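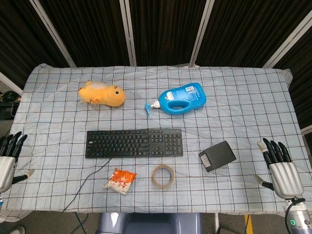
Checkered cloth, orange plush, blue pump bottle and the rest.

Jul 4, 2018

Quiet day at Dulmont with half the building off, so I finally got to the palpation trainer (the foam-and-silicone back we're building for the second-year manual therapy students). Gwawr wanted the layer over the lumbar part softer, and she was right, the old one felt like pressing on a boot! I poured a new skin with the Clumis silicone, let it set over lunch, and laid it on the 3 mm foam. Much nicer. You can find the bony bits with your thumbs now and you don't have to lean on them like you're kneading bread.

Ran the press test on the bench scale. Peak reading at L4 was 605 grams before the pad bottomed out, and the May version gave up well before that. I did eight presses on each side and the left is still a touch stiffer than the right. My pour, probably – I had the mold sitting on that warped shelf again. Kobe, if you read this, please can we get rid of that shelf?

Bongani came by and tried it blind, eyes shut, and found the tilted vertebra on his second go. Lindiwe got it too but said the sacrum feels "like a door wedge," so that's going on the list (she's treated real backs for years and I'm not going to argue). She also thinks the skin drags under dry hands. A bit of talc helped, a bit more talc got all over my sleeves.

Still to sort out: the rib springs. Murray says the Sekcombe ones are good for almost 3000 cycles, but he's going by the sheet and I'd like to run one ourselves before we screw it into anything. Đỗ has the cycling jig, I think, or had it. Will ask.

Spare silicone is in the tall cabinet, part A on the left, part B on the right, and PLEASE put the lids back on properly. The half tub from last time had gone to rubber. Next pour is the sacrum, softer mix, mold on the floor.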